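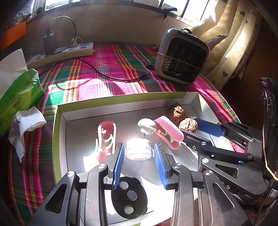
Cedness second edition: do Inska Lancers still count as moving after a forced pivot?

kettlebrook
Posted Dec 24, 2022
Rules question before our next league round. Dramico changed the wording on forced pivots in the December update and I can't get it to line up with the Inska Lancers card.

The core book, page 68, says a unit that "changes facing or position during the Movement step has moved." The update adds that a pivot caused by an enemy ability "is resolved outside the sequence." The Lancers lose their Brace bonus if they moved this turn. My opponent used the Estrella signal tower to pivot them 90 degrees in my Movement step, then said Brace was gone. I said it wasn't. We rolled off for it and I lost the roll and then the unit.

Which reading is right?

Hussam Obeidat
Your opponent was wrong under the current wording. "Outside the sequence" means outside the step, so the page 68 condition isn't met. Brace stays.

It does leave you braced in the wrong direction. Brace only works through the front arc, and the tower just picked your front arc for you. In most games that matters more than the bonus itself.

pallid_oak
Disagree. Brace doesn't refer to the Movement step at all. The card says "if this unit moved this turn." Page 68 tells you one way to have moved. It doesn't say it is the only way. Compare Knockback, which also happens out of sequence, and everyone plays that as moving.

Hussam Obeidat
Knockback has its own line: "a unit knocked back counts as having moved." If out-of-sequence displacement counted by default, that line would do nothing. The pivot entry has no such line.

pallid_oak
Dramico repeats itself on cards constantly. The Skirmish Screen card restates the whole cover rule. I wouldn't build an argument on a sentence being redundant.

kettlebrook
Is there an official ruling on either side? I searched the FAQ for "pivot" and only got the wheeled artillery entry.

Melati Raju
No ruling yet. I run the event pack for our club and we had to write a house rule. Ours reads:

Forced pivots don't count as moving for the pivoted unit. They do count as a change of facing for anything that checks facing. A unit may be force-pivoted once per turn.

The last part is there to deal with double tower lists. Two towers could turn a Lancer block fully around before it got to act, and at 210 points the block is too expensive to be switched off like that.

tinplate77
The Lancers were 195 before the update, weren't they? The points went up and the tower stayed the same. I've dropped them from my list and put the points into foot archers, who don't care which way they face.

Melati Raju
Yes, 195 before. Archers are fine in an open field but they fold on the bridge scenario, where you need something that can hold a narrow front for three turns.

pallid_oak
Your house rule is reasonable, I just don't think it's what the text says. How do you handle a pivot that's blocked by terrain? The book says to pivot "as far as possible," and on a 7-base block the rear corner swings a long way.

Melati Raju
Pivot on the center of the block, stop at first contact, and the tower player doesn't get to re-aim. If the block can't turn at all, the ability is still spent.

Hussam Obeidat
Center of the block or center of the front rank? The diagram shows the front rank. On a deep formation those give different stopping points next to a wall.

Melati Raju
You're right, the diagram shows the front rank. I'll fix the pack. We've mostly been playing in two ranks, where the difference is under half an inch.

kettlebrook
Thanks. My opponent has agreed to use Melati's version until the FAQ covers it – he still thinks pallid_oak has the text right. I'll send the question to Dramico with the Knockback comparison included.

pallid_oak
Quote the page 68 sentence in full when you send it. The last question I sent in came back with an answer to a different rule.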